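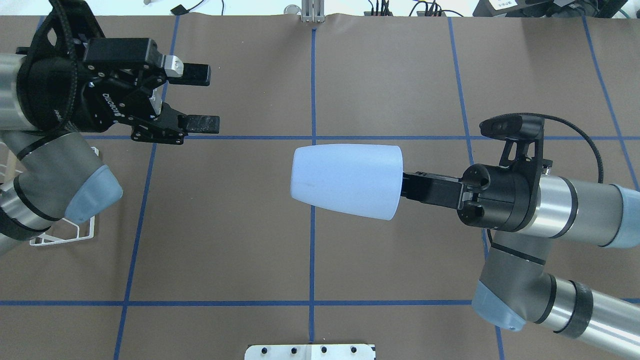 14/09/2022 Litter moisture, Catgate plots, and notes for the district paper

Came in early to take the tins out of the oven. They were at 80 degrees overnight, as in the protocol, and I weighed them directly after cooling in the desiccator. In August I left them on the bench while I had coffee and the dry weights crept up, so now I do the coffee after.

The Catgate samples are from the thinned side and the unthinned side of the forest road, collected at midday, no rain for 8 days before. Pine litter only. I took out cones and also the green pieces of bramble, which were many on the thinned side. I write this down because last year we did not agree on what to do with the bramble, and the two sets cannot be compared well.

What I see so far: the litter from the thinned side is drier. It is what one would expect with more sun and wind on the ground, and it is also the point that will be used against the thinning by the people who are against it. On the other side there is more litter and it holds together as a mat, with small branches reaching from the ground into the crowns. So "drier" and "more dangerous" are not the same word, and I want that the district paper says this clearly on the first page and not in the annex.

Tin 484 has a problem. The dry weight is higher than the fresh weight. I think I wrote the weight of the lid in one case and not in the other, but I can't prove it, so it is struck out. I did not repair the number by guessing. If someone has another photo of the field sheet, please put it in the shared folder.

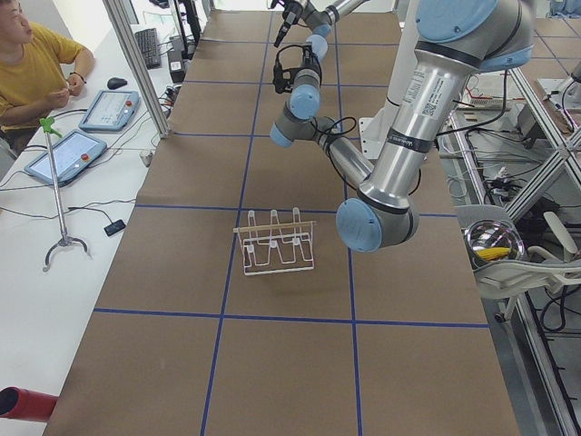

The balance was also checked this morning with the control weight and it is fine. The drift we had before summer did not come back after the service by Varela. They left a sticker with the next date on it but the sticker is on the inside of the door, where you only see it if you know.

About the district paper. The forest office wants from us one page on whether the thinning at Catgate should continue under the present rule, or under the new one which is now in consultation. The new rule permits thinning without a separate permit when the fine fuel on the ground is over 2000 kilos per hectare. I have read the text three times and I still don't find where it says how the fine fuel must be measured. With needles only you get one number, and with twigs up to pencil thickness you get a much bigger one. A contractor who wants the work can choose the second, a neighbour who does not want the machines can choose the first, and both are correct under the text. This is for me the main comment we should send.

Second comment: the rule speaks about taking material out, and has no sentence on what happens with the branches afterwards. At Catgate they were left in heaps along the road the whole summer. A heap of dry branches next to the road is perhaps the worst place for it. The office says that the chipping is in the contract. I asked for the contract and have received the map.

Third, smaller: the consultation closes in October, and the spring plots will not be measured before then. We should say openly that our numbers are from one dry season. The earlier Skullosent report did not say it, and then the newspaper wrote that the forest "had been proved safe", and for some weeks we answered letters.

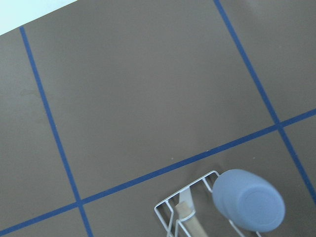 I would also like to be careful with the word "clearing". In the public meeting one half of the room understood by it that all trees go away, and the other half understood that someone tidies the bushes. In the draft I use "thinning" for trees and "brush cutting" for everything under them, and I never use "clearing". Please keep to this when you edit. Also no "scientific management" in the title, it makes people angry from all sides and it doesn't tell them what will be done.

Tretus: the new version reads the field sheets directly, but it changes the decimal comma to a thousands separator if the computer is in English. I found it only because one litter depth became higher than the tree. Until it is corrected, set the region by hand before importing, and look at the maximum of each column. I have imported the thinned side again and overwritten the old file. The old file has the ending _bad if anyone wishes to see it.

Small things from the day:

The paper bags from the new supplier are thinner and two opened at the bottom during drying. The material was in the tray and could be saved, but I weighed tray and bag together, marked in the sheet with T.

The desiccator beads are pink again. Regenerated a jar in the afternoon.

The key of the Catgate barrier is back on its hook. It was in my jacket, sorry.

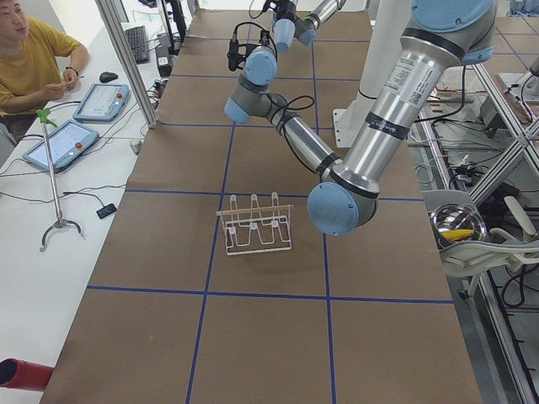 To do before next sampling

Write to the forest office, again, about the contract for the branches, and ask who signed for the heaps by the road.

Repeat the tin with the lid question, from the reserve bag if there is enough litter in it.

Decide together on the bramble. My proposal is to weigh it separately and report both, because then we can answer the consultation in either way they define it.

Finish the one page. The paragraph on the unthinned side is still too long and has three times "however". I would be glad if a colleague with better English could read it before it goes out.

Order tins, the same model with the numbered lids.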